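Kitchen Sponges and Household Waste in Shared Student Housing
Project report, Year 2, Materials and Everyday Life module
Joaquim Leitão and Boonsong Kaewsai

1. What we set out to do

Our question was simple. How long do people in shared houses keep a washing-up sponge, and does the kind of sponge make any difference? Original plan was to cover all cleaning stuff (cloths, brushes, steel wool, wipes) but that got cut in week two when we saw how long the survey would be. So sponges and brushes only, and brushes only a bit.

The work was done in March, in Flemwood, the student village on the hill side of campus. 432 residents across the blocks. We put a paper form in every kitchen and a link on the noticeboard. 386 forms went out in the end, not 432, as one block was shut for a heating repair and the people had been moved. Should have checked first.

2. Background

Most washing-up sponges sold here are two layers stuck together, a soft one for wiping and a rough one for scrubbing. Soft part is usually either polyurethane foam or cellulose. Cellulose comes from wood pulp and goes hard when it dries out. Polyurethane stays soft. The rough part is normally a nonwoven pad, nylon or polyester fibres bonded with a resin, often with some grit mixed in. It's the grit that scratches pans.

The glue line between the two layers matters more than we thought. If it fails the sponge is thrown out even when both halves are still fine. Several people wrote this on the form without being asked.

We also read up on bacteria. Short version: a used sponge is warm, damp and full of food so things grow in it. Advice on what to do about that varies a lot. Some sources say microwave it wet, others say don't bother, just replace it. We are not biologists and did no lab cultures (the lab said no, fair enough).

3. Method

Three parts.

Survey. Eight questions, one side of paper. How old is the current sponge, who bought it, how many people use it, where is it kept, when would you throw it away. Last one was open answer.

Wear test. Four types from shops near campus: Dridelex twin pack, Rorska budget pack, Frade cellulose, and a loose one from the market with no label. Each was rubbed on a baking tray with weight on top, back and forth, by hand, with a drop of washing-up liquid every so often. We stopped at 3200 strokes. Joaquim did most of the rubbing, Boonsong kept the tally and swapped over when arms gave up.

Drying test. Soak, one squeeze, leave on the draining board, weigh at intervals until it stopped getting lighter. Kitchen scales, borrowed, reads to one gram.
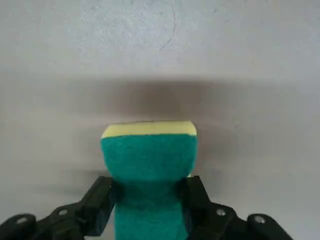 4. Results

4.1 Survey

Return rate was poor. Worse in the bigger kitchens, where probably everyone thought someone else had filled it in. We used every form we could read.

Main finding is that people don't know how old thier sponge is. The commonest answer by far was "don't know" or a question mark. Of those who did give an age, most said between two and six weeks. A couple said "since September", which we took at face value.

Who bought it was clearer. In most kitchens one person buys them and the rest use them. Where there was no regular buyer the sponge was older. Makes sense but nice to see it in the forms.

Reasons for throwing away, most common first:
Smell
Falling apart
Layers came apart
Used for something horrible (usually the floor, once a bike)
Just felt like it was time

Colour came up more than we expected. Pale sponges look dirty sooner so they go in the bin sooner. Two kitchens had bought darker ones on purpose to make them last.

4.2 Wear test

The Rorska lost bits of foam first, at 900 strokes, at the corners. After that it got steadily worse but never split fully. The Dridelex kept its shape best, scouring side went flat and shiny but still worked. Frade was odd – the cellulose held up fine, then the glue let go along one edge and peeled back quite fast. The market one was somewhere in the middle. For the price that's good.

All four scratched the tray. We did not measure the scratches properly and so are not ranking them.

4.3 Drying test

Cellulose held the most water at the start and took longest to dry. The foam ones were lighter after a single squeeze and dried overnight. Standing a sponge on its edge made more difference than the brand did. A sponge lying flat was still damp underneath the next morning in every run.

Problem: the window was left open on two of the nights and not on the others. We repeated one run with it closed and got the same order, so we kept the results, but the times should be taken as rough.

5. Discussion

Going in we thought cheap sponges would be the main waste problem. From this small test it's not so clear. The budget one wore out sooner but plenty of sponges in the survey were thrown away for smell, long before they were worn. If smell is what decides it then drying matters more than toughness, and a rack or clip by the sink might do more than buying a dearer brand.

Against that, a rack needs someone to use it. Kitchens which had one didn't all use it going by the forms.

Disposal is the other half. None of the foam ones can be recycled in the village bins. Cellulose can in theory be composted but the scouring layer can't, so you would have to pull them apart, and Flemwood has no food waste collection anyway. Brushes last longer by all accounts, but people complained they're no good for glasses.

6. What we would do differently

Ask about sponges on the day they get thrown away, not from memory. Maybe a box by the bin.
Same person doing all the rubbing, or a fixed weight on a string. Our pressure was all over the place by the end.
Log room temperature.
Test more than one sponge of each type. We ran out of money and time, mostly time.

7. Who did what

Joaquim: wear test, sections 2 and 4.2, shopping.
Boonsong: survey form, drying test, typing up, the rest of section 4.
Sections 5 and 6 were written together the night before. Spare sponges went to the ground floor kitchens and the raw forms are in the blue folder in the module office if anyone wants to check our adding up.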